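Drying small items: changes to the laundry room at Conham

The laundry room on the ground floor went back into full use in January, after the floor was resealed and the second Triline dryer was connected. The dryers are set to a fixed programme. They deal well with towels and bed linen and badly with socks, which come out with the cuffs slack after a few months and tend to stay behind in the door seal. The filter housing on the older machine was opened during the work and held 66 grams of lint and one child's sock.

From this month, socks, gloves and face cloths are to be air-dried on clip hangers. The hangers go on the wooden frames at the table end of the room. Larger items stay on the wall rails as before. Please don't peg shirts or trousers to the clip hangers, as the hooks are thin wire and will open under load.
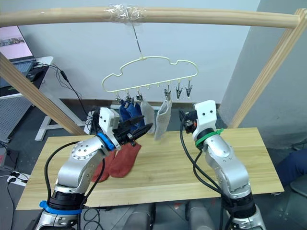
Conham House Residents' Newsletter | Laundry and Drying Room Group

The cream plastic sock hanger has six metal clips along a flat lower rail and hangs from the top bar of the frame by a wire hook. Clear tape is wound round the bar at the hanging point. Two dark blue socks, a light grey one and a paler one are clipped up, with two clips still free at the right-hand end and a pair of rust-red socks on the table underneath.

Method

Spin at the higher setting before hanging. A cotton sock taken straight from a slow spin holds enough water to drip for an hour, and the tabletops are untreated wood. Turn each sock the right way out and pull the heel flat. Clip it by the cuff, on the ribbed part, with the toe hanging down. One sock to a clip. Two socks in one clip will hold, but the fabric between the jaws stays damp and marks.

Keep pairs on neighbouring clips where there is room. Sorting at this stage saves doing it later on the table, and an odd sock shows up while the rest of the load is still in the machine. Thick wool socks should be hung with an empty clip on either side.

Load the hanger from both ends towards the middle if it is going to be full. The hook turns freely and a hanger loaded on one side only will tilt, at which point the lowest sock rests on the table and dries last.

Times

With the extractor on, thin cotton socks hung at 8 in the evening can be taken down the next morning. Wool takes a full day. The extractor timer runs for 500 minutes from the green button and does not need to be pressed again. Leave the window shut while it is running.

Clips and spares

Clips with weak springs should be taken off and put in the tin on the shelf. Replacements are the Delorme pattern, stock number 281, and fit all the hangers now in the room. The Golarard clips bought last year are too wide for the rail hooks and have been withdrawn.

Unclaimed socks are moved to the basket by the door after three days. Faults and requests for clips to Roswitha Ammann, extension 2353.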